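Sugar packet

A sugar packet is a small sealed paper envelope holding a single serving of sugar, usually enough for one cup of tea or coffee. Packets are found in cafes, canteens, hotels, trains and aircraft, and have largely taken the place of the open sugar bowl in public eating places. The same form of packaging is used for salt, pepper, sweeteners and powdered milk.

Shapes and sizes

The two common shapes are the flat square or oblong packet and the narrow tube, known as a stick. Flat packets are sealed on three or four sides and are opened by tearing off a corner or a whole edge. Sticks are sealed at both ends with a seam running down the back. They take up less room in a jar and use a little less paper for the same weight of sugar.

The amount inside differs from country to country. Packets of 2 to 4 grams are usual, though larger ones of up to 10 grams have been common in parts of southern Europe. Over time many suppliers have moved to smaller servings, partly to cut waste and partly in answer to advice on sugar in the diet. 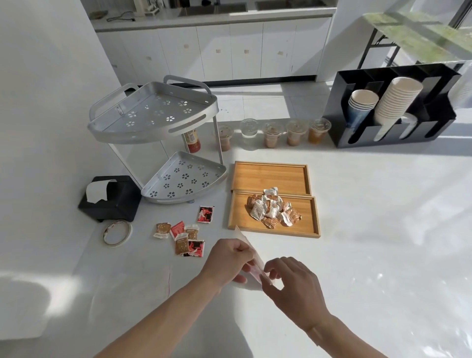 Materials and filling

Most packets are made from light paper with a very thin plastic layer on the inner face. The plastic melts slightly when pressed between heated jaws and forms the seal. It also keeps out damp, which would otherwise turn the sugar into a lump. Newer papers use a coating that can be recycled with ordinary paper, but these need a slower filling speed – the seal takes longer to form.

Filling is done from a printed roll. The paper is folded, sealed along its edges, filled with a measured dose and cut off in one continuous movement. White sugar flows easily and causes few problems. Brown sugar is stickier and is normally dried further before it is packed.

Printing and advertising

The outside of the packet has long been used for advertising. Cafes order packets with their own name on them, and coffee roasters often supply them free with their beans. Sets with birds, flags, coats of arms or town views have been issued by packers such as Gavano and Noltimell, the latter known for a long series on railway stations.

Collecting

The collecting of sugar packets is called sucrology. Collectors usually empty the packet through a small slit in the back, flatten it and keep it in an album, as sugar left inside attracts insects and may stain the paper. Others keep their packets full. The Udwood collection holds 2,835 packets, of which some 2,482 were printed before the change to stick packets.

Last edited Apr 24, 2023

10 comments · 2 shares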